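**Bimanual gear task: how many demos before you stop recording?**

**dgna** · 22 Apr 2022

We have 327 teleop episodes of the gear assembly task on the Wana cell. Policy is behavior cloning, head camera plus joint states. Validation loss went flat at 247 episodes and success on the arms has not moved. Do I keep recording or change something else?

**h_meinecke**

Loss on held-out demos tells you very little here. What is your start state distribution? If the operator homes both arms and puts the gear in the same spot every time, episode 327 is episode 1 with different noise.

**dgna**

Base position is varied by hand inside a taped square at the home station, then the tape comes off for recording. Arms always start from home.

**makowska_r**

Then vary the arms. On the Faulkner project we started a third of the episodes mid-approach, hands already near the part. Fixed most of our stalls.

**h_meinecke**

Disagree with mid-approach starts as a default. You end up with short clips that have no reach phase, and the model gets oversampled on contact. I would rather have full episodes with deliberate mistakes and a recovery. We added 68 of those and it did more than the previous month of clean ones.

**makowska_r**

You can reweight for that. Recovery demos also teach the mistake unless you trim the front. Did you trim?

**h_meinecke**

Yes, by hand. Tedious.

**dgna**

Most of our failures are in this pose. Both hands around the part, fingers over the white ring, thumbs low toward the black base. The policy gets here and hovers.

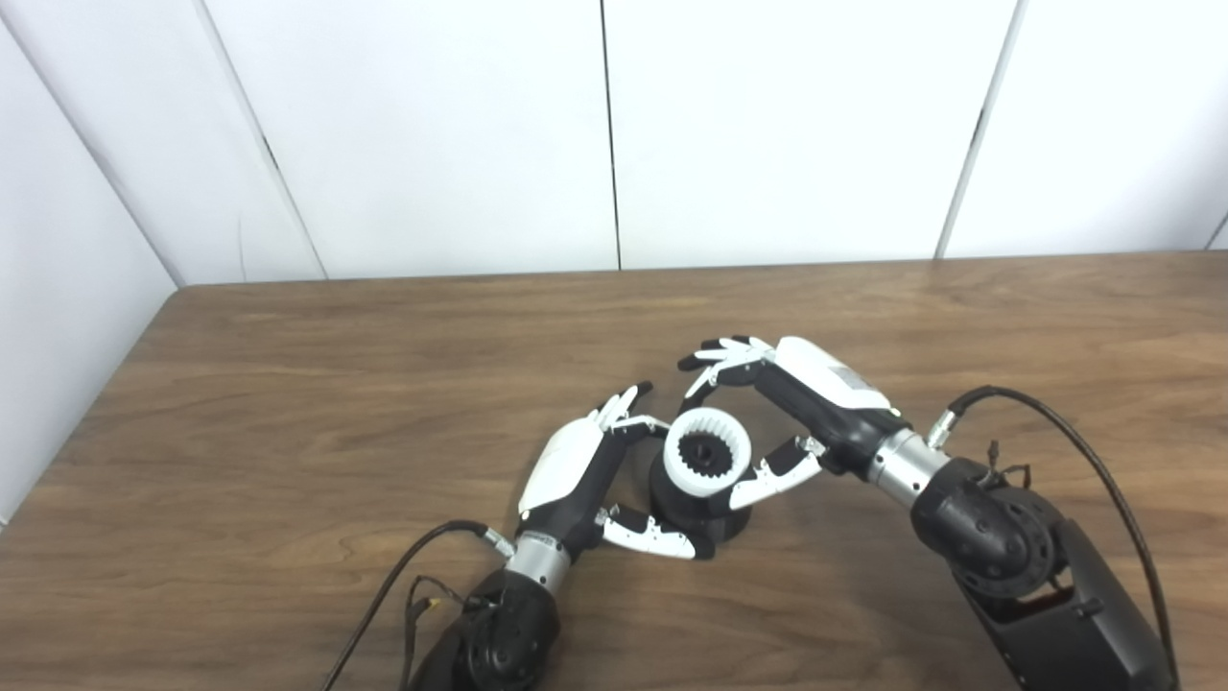
**Shota Ichikawa:** Hovering is usually operator pauses in the data. Plot joint velocity over the last two seconds before contact. If your operators stop to line up, the policy learns to stop, and with no history it has no reason to start again.

**dgna**

Checked. Median pause before contact is long for one operator and close to zero for the other two. I'll drop idle frames below a velocity threshold and retrain on the same set before recording any more.

**makowska_r**

Keep 6 untouched episodes per operator for comparison. And log the operator ID if the Cemer recorder isn't doing it already.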